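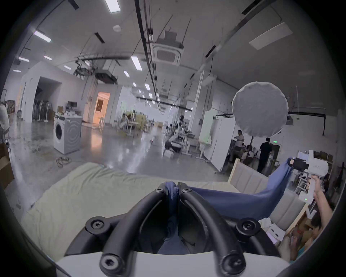 Folding a long piece of cloth goes faster on a bed than on a small table, where the ends slide off. Spread it out, then lift it by both ends and pull until the middle stops sagging. A mattress also gives you a soft surface to smooth against.

Bring the ends together and run your palm toward the fold. Stubborn creases need a second pass — 2 or 3 strokes will do.

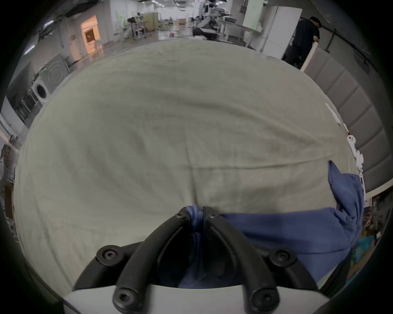
Should thin cloth be folded or rolled?

Roll it if it goes in a drawer, and fold it if it goes on a shelf. Rolled pieces tend to slide off an open shelf when you reach for the one at the back.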